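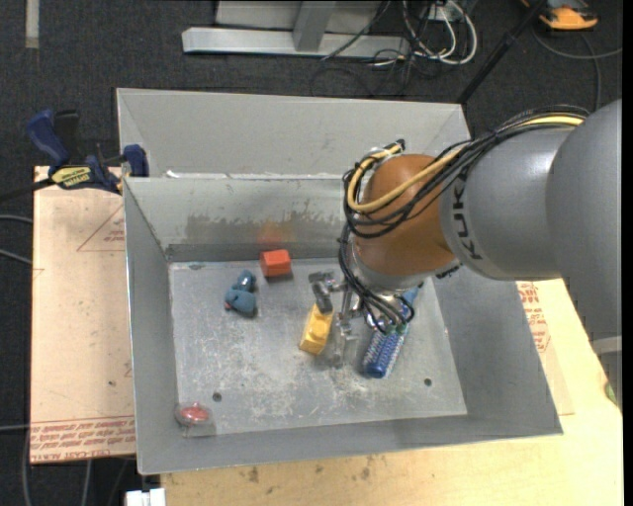
Grey metal bins, with a KUKA arm at the right.

Zarkiton
Batch renaming and filing for shared folders

Zarkiton is a command-line utility that renames, sorts and moves large numbers of files according to a written set of rules. It was developed at Wana for offices which receive scanned letters, invoices and forms under names such as SCAN0001.PDF and must store them under a reference number, a month and a department code. The program reads file names and, where requested, an accompanying index in CSV format. It does not open or alter the contents of any document.

Status

The program is in regular use at Wana and is maintained. The format of the rules file is settled. The format of the log may still change, and scripts that read the log should check its first line, which gives the version number of the layout.

Requirements

A desktop or server edition of Windows or Linux, with Python 3 installed. No database or network service is needed. The user account running the program must have permission to read the source folder and to write to the destination and log folders. Administrator rights are not required and should not be granted.

Installation

Unpack the archive into a folder of your choice and copy rules-sample.txt to rules.txt. Open a terminal in that folder and enter:

python zarkiton.py check

The check command reads the rules and reports any line it cannot understand. No files are touched at this stage.

Writing rules

Each rule occupies one line and has a pattern, an arrow and a result. Blank lines are ignored, as are lines beginning with a semicolon.

INV_{number}_{month}.pdf -> accounts/{month}/invoice-{number}.pdf
LTR_{ref}.pdf -> letters/{ref}.pdf
SCAN{serial}.pdf -> lookup index.csv serial

Rules are tried from top to bottom and the first match is applied. A general pattern placed above a specific one will therefore take every file, and check prints a warning when it finds this. The third rule shows a lookup: the serial number is searched for in index.csv and the new name is taken from the column headed "target". If the serial appears twice in the index, the file is left where it is and an entry is made in the log.

Running

python zarkiton.py preview
python zarkiton.py run
python zarkiton.py undo

Preview lists every proposed change, old name first. Run carries out the changes. Undo reverses the most recent run, provided that the log has been kept and the files have not since been moved by hand. Users are advised to preview after any change to the rules, however small.

An existing file is never overwritten. If the destination name is taken, the incoming file is placed in the folder named "held" - its original name is kept.

Scheduled use

The program can be started by the task scheduler supplied with the operating system. At Wana it is run at 6 a.m. on Monday, before staff begin work on the shared drive. Two copies must not be run against the same source folder. A lock file prevents this on local disks, but some network drives do not honour the lock.

Test set

The folder named "tests" contains 1,240 empty files with made-up names, together with an index of 459 entries. The set includes 33 names with accented letters and 28 with a missing or repeated serial number. None of the names or references belongs to a real customer. To run the tests, enter:

python zarkiton.py selftest

Known limitations

Month names are recognised in English only.
Paths longer than the operating system allows are reported and skipped.
Files held open by another program are skipped and tried again at the next run.
The index must be saved as UTF-8. Spreadsheet programs do not always do this by default.
Leading zeros in serial numbers are often lost when an index is edited as a spreadsheet. Format the column as text before entering any values.

Related tools

Gondal, a separate program, prepares the index from a typed list. Plaritz is the older renaming script which Zarkiton replaces; its rules files can be converted with the command "convert", although lookups must be rewritten by hand.

Maintenance and licence

The maintainer is Wahyudi Khoo. Fault reports should include the rules file, the relevant part of the log and the output of the check command. Please remove personal names and account references before sending them. The terms of use are set out in the file LICENCE.txt. The next release is planned for December.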